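Mastasholm Desk Power Notes
README, last touched 7 Aug 2022

What you have downloaded is a set of notes and a spreadsheet on power strips, kept by people who share desks and have opinions. It started in March as a single row in somebody else's budget sheet and now has 2,510 rows. We are as surprised as you are.

Contents

strips.csv -- one row per strip per check
desks.csv -- which desk is in which room
grudges.txt -- free-form remarks, lightly edited by Nisha Mathur for language

How a strip gets into the file

Whoever is at the desk fills in the form. We ask for sockets, switches, housing color, cord color and whether it can be hung on a wall. "Switches" means switches you can press, one field per strip, with the value shared, individual or none. Individual is the value everyone wants and then complains about, usually after charging a laptop all night from a socket that was off.

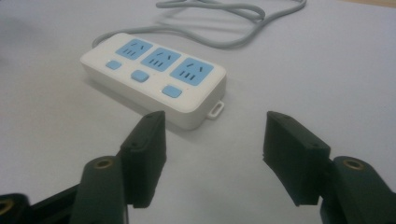
The hang column is yes if there is a tab, loop or keyhole anywhere on the housing. It says nothing about whether the strip is hung. Of the strips at Mastasholm that could be on a wall, 2 are. The rest live on desktops with their cords in loops, and Gaurav Lodhi has stopped bringing screws to meetings.

Socket shape is recorded as two-pin, three-pin or combined. Please don't write "normal." Yogesh Semwal wrote "normal" for the whole Vishwakarma room and we had to go back and look at every one.

Known problems

Cord length was measured along the cord by Babita Nishad and in a straight line from desk to wall by Gaurav Nigam. Use the cord_method column before averaging anything.
White, off-white and "was white" are separate colors. Merge them if you like.
Strip IDs changed in version 4. Old IDs are in old_id, except for the Cimon room, where the stickers fell off.

Adding rows

Send a CSV with the same headers in the same order. Rows with extra columns go to Nisha, who deletes the extra columns and remembers your name.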